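Workshop Notebook, Fare and Delay Communication Group
Entry of 7/8/20
Reading time: 3 min

Home | Notebook | Entries by route | Contacts

Purpose of entry: to record the findings of the review of airport transfer complaints on the Finell to Pesari road, and to set out the wording to be tried on the booking page before the September meeting.

The complaints concern one matter. Passengers traveling from the airport at Finell to the center of Pesari are quoted a fare at the desk and charged a higher one on arrival. The difference arises from waiting time at the Martens underpass, which has been reduced to a single lane in each direction. Drivers are entitled to charge for waiting time under the present tariff. The quoted fare does not include it, and the desk staff are not required to mention it.

Darmawan Nugroho reviewed the desk script and confirmed that the word "waiting" does not appear in it. The printed tariff card does carry the rule, in the last paragraph on the reverse side, in type smaller than the rest. It is the view of this group that a passenger arriving after a long flight cannot reasonably be expected to find it.

The most detailed complaint on file concerns a transfer that left the terminal at 1315. The passenger had been quoted 700 and had exchanged exactly that sum at the airport. The driver followed the usual road and joined the line of traffic for the underpass. The passenger asked whether another road was available. The driver replied that there was one by way of Rillach but that he was not permitted to take it without a request from the customer. The passenger wrote that he would gladly have made the request had he known it was his to make. The letter is courteous throughout. He states that he would have accepted the higher fare without objection if it had been explained before the car left the stand.

The operator's reply to this letter ran to 3 pages and did not answer it. It quoted the tariff in full and enclosed a second copy of the card. No apology was offered. The group does not recommend this form of reply and has asked that the template be withdrawn.

Wording proposed for trial:

"Your fare covers the distance to your destination. If traffic stops the car, waiting time is added. There is slow traffic at Martens at present. You may ask your driver to go by Rillach. This road is longer and the fare by distance will be higher, but there is usually less waiting."

Nugroho considers the last sentence too long for a screen at the desk. It may be divided. The word "usually" should stay in, as the Rillach road has its own delays on market mornings. 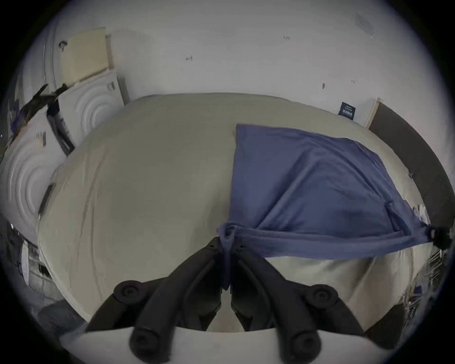
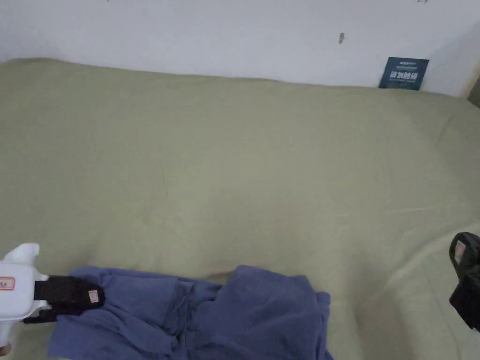
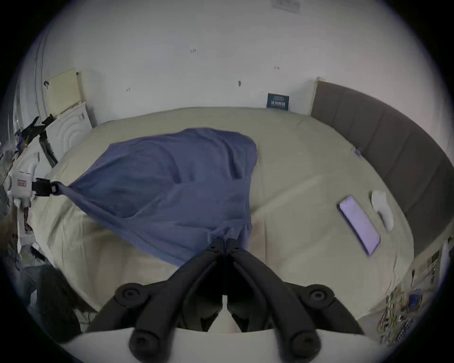

Two points remain open. The first is whether the driver should repeat the notice once the passenger is seated. The drivers' representative has objected that this will start an argument at the curb, where stopping is limited to 8 minutes. The group's position is that a short conversation at the curb is preferable to a long one at the hotel door. The text for drivers should be no more than two sentences and should be tested with people who do not speak the local language well.

The second is the receipt. At present it shows a single total. Distance and waiting time should be printed on separate lines, with the quoted fare above them for comparison. The meter supplier has been asked whether this can be done without replacing the printers, and a written answer is awaited.

Action: revised desk script to be circulated for comment. Nugroho to travel the Rillach road in both directions and note the fare each way. Old tariff cards to be kept in the cars until the new ones have been approved.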